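Subject: Re: [burcombe-neighbors] Getting the porch furniture ready
Date: March 14, 2024

Hello everybody, and thank you for all the kind notes about the seed swap, I'm still working my way through them!

On March's favorite topic, someone wrote:

> We have two old metal chairs that came with the house on Hekley
> Road, and the rust has gotten pretty bad on the arms. Is it worth
> repainting them, or are we better off looking for another pair?
> I'd love to have them out by July, when my sister's family comes.

Oh, please repaint them! I did a pair very much like that a few summers back (ours came from the old Grindano store when it closed, and I paid more than I'll admit to here) and they're still out on the porch. The painting is the quick part. What takes the time is the wire brush, and then the sandpaper, and then going back over the curly bits under the arms that you were sure you'd finished. Put on a podcast and give it an afternoon.

Wipe them down well afterward and let them dry overnight before you do anything else. I was impatient with my first chair and had to start over on the seat, which my family still brings up.

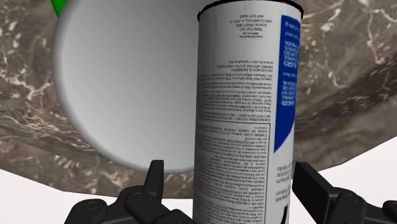 Do you need a primer if the paint says it covers rust?

I'd use one anyway on any spot that's down to bare metal, and skip it where the old paint is still holding tight.

As for color, I went back and forth for weeks and ended up with a soft green, and I've never been sorry. Several light coats will look much nicer than one heavy one, and please do it outdoors on a calm day with a big old sheet underneath. Mine drifted farther than I expected and there's still a faint green patch on our walk.

I have a good wire brush and some 90 grit paper left over if you'd like to borrow them. They're in the bin on our side porch, at 1079, so just come up the steps and help yourself. And do send us a note when the chairs are done, I'd love to hear what color you picked!

Warmly,
your neighbor at 1079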